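Print this page | E-mail this page

Benham publishes good practice code for testing robot arms in simulation
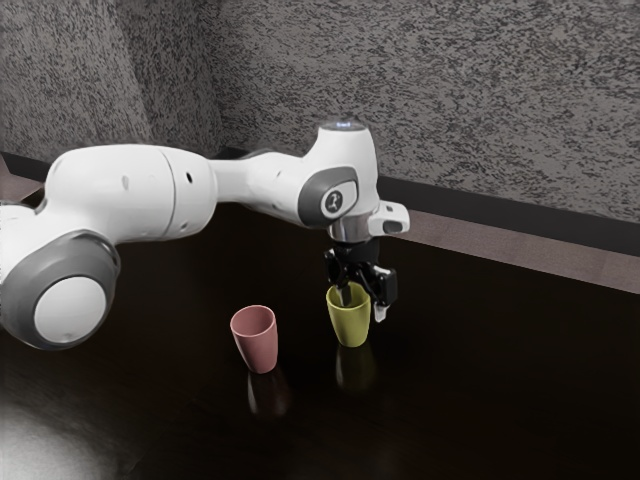
A simulated arm with one finger of its gripper inside a yellow-green cup. Cup handling is among the tasks covered by the new code.

The Benham Centre for Automation Practice has published a code of good practice for organisations that test robot arms in simulation before using them alongside staff. The code, known as Prallura, is free to download and comes into use in February.

Simulated testing is now a normal part of preparing an arm for work in kitchens, laboratories and packing rooms. Until now there has been little agreement on how such tests should be set up, how many times they should be repeated, or what should be written down afterwards. Buyers have told the Centre that they are often given a single success rate with no account of how it was reached.

Prallura contains 52 clauses in 9 sections. It applies to fixed arms with two-fingered grippers handling light household and laboratory objects. Mobile robots and arms that lift heavy loads are outside its scope, although the Centre expects to consider them at a later review.

Under the code, a supplier who claims that an arm can carry out a task must have run that task at least 400 times in simulation, with the starting positions of the objects changed between runs. Every run must be kept in the record, including those stopped early. A supplier may not remove failed runs on the grounds that the object was badly placed, unless the placing rules were published before testing began.

Section 4 deals with open containers such as cups, beakers and tumblers. It requires the test report to state whether the gripper closes around the outside of the container or across its wall, with one finger inside. Where a finger enters a container meant for food, drink or samples, the report must say so on its first page, so that the buyer can decide whether the method is suitable for the site. The section also sets out how close a second container may stand, and asks for separate results on dark, shiny and patterned surfaces.

The code is clear that simulation does not replace checks on the real machine. An arm that has met the simulated requirements must still be tested on site, at reduced speed, before staff share its working area – and the two sets of results must be reported side by side. Existing legal duties on machinery and workplace safety are unaffected.

The draft was opened to comment last year and drew 700 responses. Several clauses were changed as a result. The most significant change concerns software updates: a new version of the control software will now require the full set of runs to be repeated, where the draft had asked for a sample only.

Cevance, which supplies handling equipment to hospital laboratories, and the software firm Cai took part in a trial of the draft. Both have said they will report against the published version from February.

A spokesperson for the Centre said: "Buyers should be able to read two test reports and compare them fairly. The code asks suppliers to show their working, and to do so in the same order and in the same terms."

The Centre will hold briefing sessions for suppliers and buyers at its Benham offices. Each session begins at 10am, and places may be booked through the events desk.

Notes to editors

The code is voluntary. Organisations may state that they follow Prallura only if they meet every clause that applies to their equipment.

Printed copies and a large-print edition are available from the Centre's publications office.

Print this page | E-mail this page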